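Open day at Zitora: cables, screwdrivers and a lot of patience

I'd been meaning to get out to the Zitora open day for a couple of years and something always came up, so when the October 1, 2022 date popped up in my inbox I booked the morning off, filled the travel mug and drove out past the grain terminal before I could talk myself out of it. Parking is free (hooray!) but it's gravel and a fair hike from the door, so wear proper shoes. I didn't, and my good flats are still grey.

Zitora shares its building with a cabinet shop called Ó Riain, and the two of them open up on the same day, which means you get the smell of fresh sawdust the whole time you're looking at computers. There was a sausage sizzle between the two roller doors. I had mine with onions at half past nine in the morning and regret nothing.

You sign in, you get a lanyard with a number (I was 80), and they send you around in groups. Ours was a mixed bunch, a few students, a couple with a very well-behaved toddler, and one bloke who kept asking about motors. Our guide was Jarlath Mac Giolla, who looks after data collection there and talks at a tremendous clip with his hands in his pockets.

I should say I work in appliance repair, so my interest in all this is pretty practical. I've spent half my life chasing plugs around the inside of dishwashers. What I wanted to know was how you get a machine to deal with a cable, because a cable never sits the same way twice, and I figured there'd be some enormous rulebook behind it. There isn't! Jarlath said they gave up writing rules for cables early on. They run the arms through the job over and over, save every run with its video and its joint positions, and the learning system works from the pile of examples. So the product of all that floor space, if you like, is recordings.

The cable station was the first stop, in a bay with a plain white table and a white wall behind it. Two arms, a cable in the left gripper, a screwdriver in the right one, bit down.

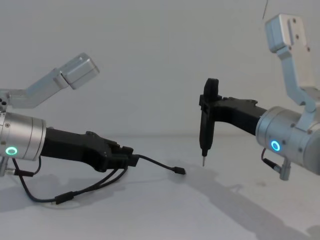
I asked how many examples you need before it's any use, and Jarlath laughed and said more than you've got. The set they're building at the moment is called Kitel and it stood at 2189 runs when we visited. Each run gets a written label, then somebody goes through and checks that the label matches what the arms did. He reckons the checking takes longer than the recording, which I can well believe, having once tried to put captions on my sister's wedding videos.

The bit that surprised me was how fussy they are about variety. If every run begins with the cable lying in the same spot, the system learns that spot and falls in a heap when you shift it. So there's a schedule taped up by the door telling the operators what to change between batches: where the plug starts, how much slack there is, the height of the tool, which lights are on. The motor bloke wanted to know if they keep the runs that go wrong. They do, marked as such, in their own folder, and they're apparently handy for teaching recovery. I liked that a lot. Every apprentice I've had learned more from a stripped thread than from my talking.

We were allowed to stand at the tape and watch for a good while. I got down at table height at one stage (creaky knees and all) and what held my attention was the gap between the tip of the bit and the end of the plug.

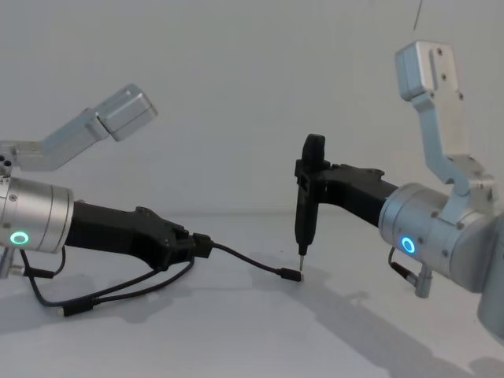

Somebody in our group asked why they'd bother with two arms, and Jarlath's answer was that most jobs worth doing on a bench want one hand to hold and one to work. Fair enough. I tried to think of anything I do one-handed and came up with answering the phone.

After that we went upstairs to the labelling room, which was warmer and had a decent carpet. They let visitors have a go on a practice set of 19 clips. You watch a clip, type a short line on what happens in it, and mark the moment each step starts. I was slow. I also got told off, very kindly, for writing "fiddles with cable", as "fiddles" isn't on their list of approved verbs. The toddler's mum was miles better at it than I was and finished the lot before I'd found the pause key.

The software they use for it is called Zudlow, and they built it themselves after getting fed up with dragging files around. I can't say much about it except that the buttons are big and it remembers where you were up to if you wander off for a cuppa. There's a colour for each arm on the timeline, so you can see when the left one is moving and the right one's waiting.

Question time was downstairs again and ran over by 40 minutes, mostly thanks to motor bloke, but I got mine in. I asked whether any of this would ever reach somebody like me, crouched on a kitchen floor behind a fridge. Jarlath said kitchens are a long way off and benches come first. He was straight about it and I appreciated that, as I've sat through enough sales pitches to last me.

A few odds and ends if you're thinking of going next time. Bookings are by email and the morning groups fill up first. Photos are fine in the bays, but not upstairs. The toilets are on the Ó Riain side, through the door marked Finishing. Bring cash for the sausages, the card reader was on the blink. And leave time for the cabinet shop on your way out, there was an offcuts bin by the exit and I came home with a lovely piece of blackwood that I have absolutely no plan for.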